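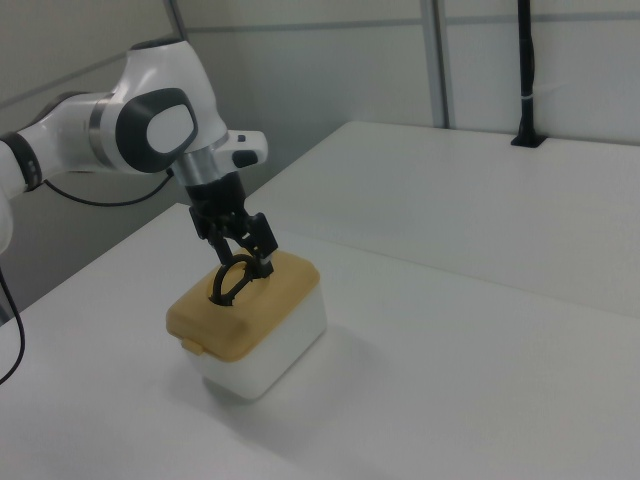

Subject: Re: [household-swap] small boxes with a handle on top?
Date: July 27, 2020

Hi all,

Catching up on the list after two weeks of ignoring it, and of course the one thread I have opinions about is the one on little storage boxes. I'll paste in the bit I'm answering so you don't have to scroll.

> I'm trying to get the sewing stuff and the first aid stuff
> out of one big drawer and into small boxes I can carry
> around the house. I want a handle in the middle of the lid,
> not on the sides, because I usually have a laundry basket
> on the other hip. Do the lids hold if you pick the whole
> thing up by the top? And does anybody regret getting the
> see-through kind? My sister says they look messy.
> I was thinking of getting 8 and being done with it.

OK, lids first. I have one with a mustard-yellow lid and a loop on top, whitish see-through plastic for the bottom part, with a little yellow latch. Mine lives on the bathroom shelf with the bandages and the thermometer and the tube of itch cream we all fight over in the summer. I pick it up by the loop probably every day and it has never let go of the bottom. But that's with light things in it! I would not fill one with coins or batteries and go swinging it up the stairs.

Thread is fine. A pair of good heavy shears, maybe not. I keep my shears in a drawer anyway, they're too long for a box that small and you end up laying them in on a diagonal and then nothing else fits.

The thing to check is the latch. I had a set before this from Permont, nice colors, and the tabs went chalky and snapped one after another over a winter in the laundry room. Could have been the cold, could have been me opening them with my thumbnail. The ones I have now are Trallotico and the tab gives a bit when you push it, so I'm hopeful. I press down until it clicks, then give the loop a small tug before I lift. My mother does this with casserole lids and I suppose I caught it from her.

On see-through or not - I like the cloudy kind best. You can tell there's something blue in there and something the size of a spool, which is enough to know you've got the right box, but you aren't looking at every safety pin you own. Totally clear does look messy, your sister's right about that. Solid ones look great for a week and then you open five of them looking for the tweezers.

Labels: I put them on the short end, down low on the bottom part. Never on the lid. Lids get swapped in the dishwasher or by children and then you have a box that says BUTTONS with cough drops in it. Masking tape and a marker is plenty. I bought the fancy label tape once and it left a gummy patch that I'm still picking at.

As for getting 8, I'd start with three. I know that's a boring answer. Before I bought anything I dumped the sewing drawer out on the kitchen table, and I had nearly 200 buttons in there, most of them the spare shirt kind in the tiny plastic bags, for shirts we haven't owned in years. I kept 94 (yes, I counted, it was raining) and the rest went into a jar for the kids' craft table. If I'd bought boxes first I would have bought one just for those little bags.

What's in mine now, if it helps you plan:

Bathroom - bandages, gauze, thermometer, itch cream, tweezers
Sewing - black, white and navy thread, needles in a felt book, snaps, seam ripper
Hall closet - shoelaces, lint brush refill, the good stapler for some reason

A rounded lid is a little annoying if you want to stack, and a handle in the middle means you can forget about stacking altogether unless it folds down. I line mine up side by side on the shelf with room to get my hand in over the top. Measure that gap before you order! I didn't, and the first shelf I tried was too tight for box plus loop plus knuckles, so everything had to move down one and the towels got evicted.

Somebody further up asked about the Pidum ones with the removable tray. I had one on loan from my neighbor and the tray is handy for needles but you lose a lot of depth. I gave it back without too much sadness. Can't speak to the Ban ones, never seen them in person.

Also I still have two of the old Permont boxes with no tabs left, if anyone wants them for seed packets or crayons. They close fine with a rubber band. Porch pickup, just write me off list.

Happy sorting, and please report back on how many buttons you find,

Your list member with the yellow lid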